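3.2 Demonstration by hand-held gripper

Garment folding was demonstrated directly with the tools and without a robot arm in the loop. The operator holds one gripper in each hand and works on clothing laid out on a bed. Each tool carries its own camera, and a head-mounted camera supplies a third view. 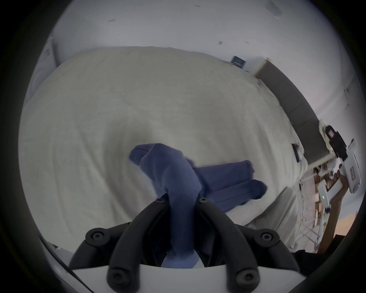
Vol. 18, p. 1410

Soft goods were chosen because a poor grasp shows up early in the fold. The Nostcombe policy takes finger opening and wrist pose as input, both logged at 200 Hz.

Most folds need both tools on the cloth at once, one at each end, with the fabric held across the near side of the bed.
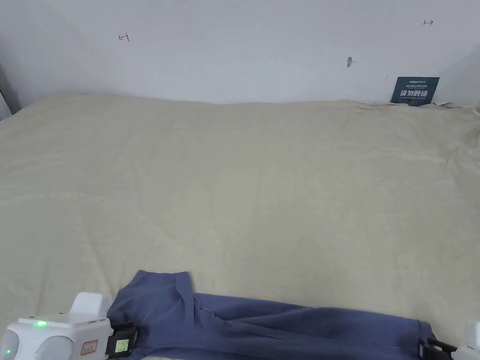

3.3 Segmentation and release

Episodes were split at changes in finger opening. A release by either hand ends a segment, and segments with no cloth contact were dropped before training.
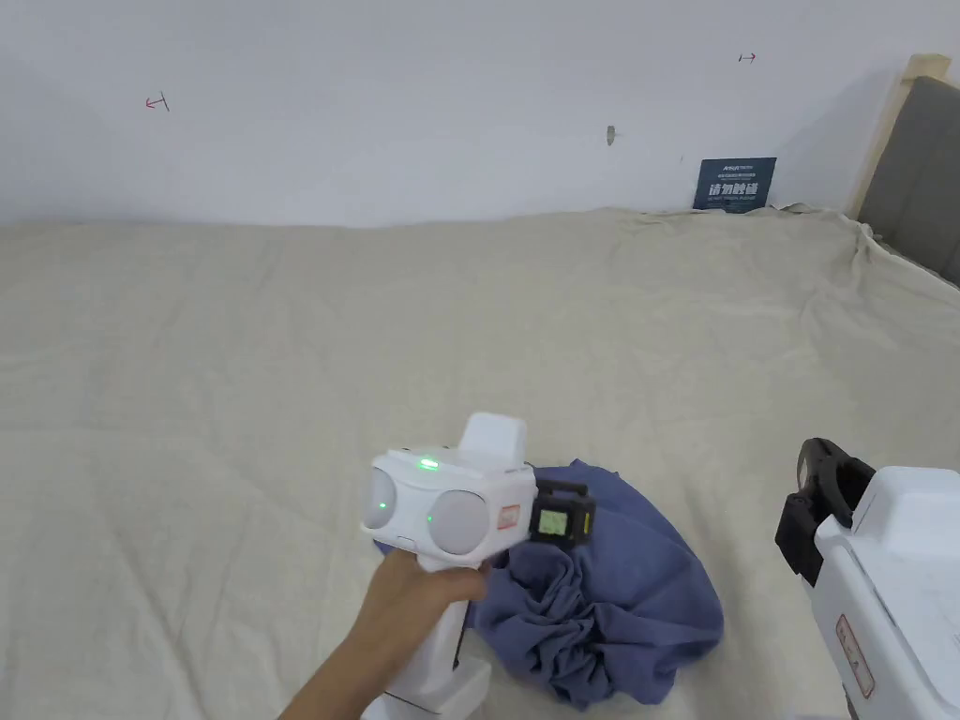
Figure 4. Two hand-held grippers and a blue cloth on the bed cover, head view.

The Tarnel baseline was trained on the same segments, with the head view withheld. Wrist views alone contain a good deal of background, including furniture and objects unrelated to the task.

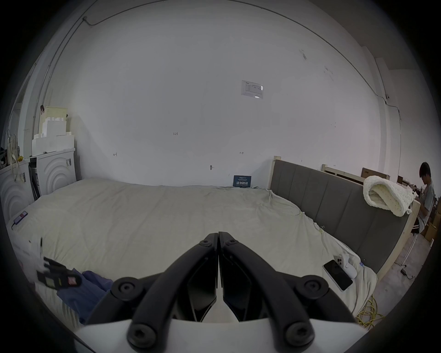 We did not mask this background. Masking was tried in the Vultcombe trials and gave less stable grasps near folded edges.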